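A Tuesday well spent at the Wonent open day

I have wanted to see inside Wonent since they took over the old dairy, so when they opened the doors to the public in March I was in the queue before nine with a flask and far too many questions. The one I cared about most was simple: can a machine tidy up yet?

Our guide was Miklós Kelemen, who plainly loves his job. He took us past the offices and straight to the benches, where the arm they call Wusel works at putting things away. Blue blocks, white table, pale bin. It sounds like nothing, I know, but I could have stood there all day!
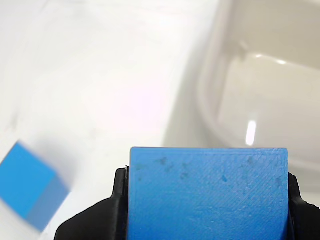 Miklós told us they keep a tally on the wall for every practice session, and the latest one said 927 tries. He was very open about the misses. A toddler can clear a floor of bricks (in theory, anyway), but a toddler has two eyes, soft fingertips and a good idea of where its own hand is, and every bit of that has to be worked out again for a machine.

I asked about the fingers and got a wonderfully long answer. Too stiff and things shoot out sideways, too soft and they sag. The team swaps the tips whenever they wear, and there was a whole drawer of old ones by the door.

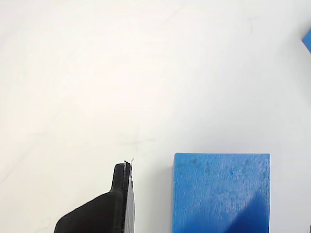
Lining up is the slow part, apparently. Closing a grip takes no time at all, while deciding where to close it can go on and on. A chap from Cavalcanti, the shopfitters, wanted to know when he could have one filling his shelves at night. Miklós laughed and said to ask again in a few years, and to bring only square things. 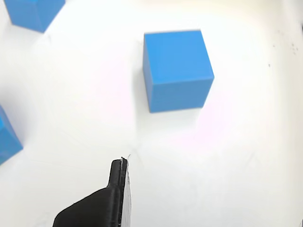 After that we had tea and a short talk on the Prallov project, which is meant to take the same skills into real kitchens. Cutlery first, then cups. Wet plates are a long way off, and socks got a groan from the whole team. So no, my ironing is safe for now, but I came away more hopeful than I went in.

The tour lasts 80 minutes and groups are kept to 23. Wear flat shoes, the ramp at the back is steep. Parking is free behind the dairy.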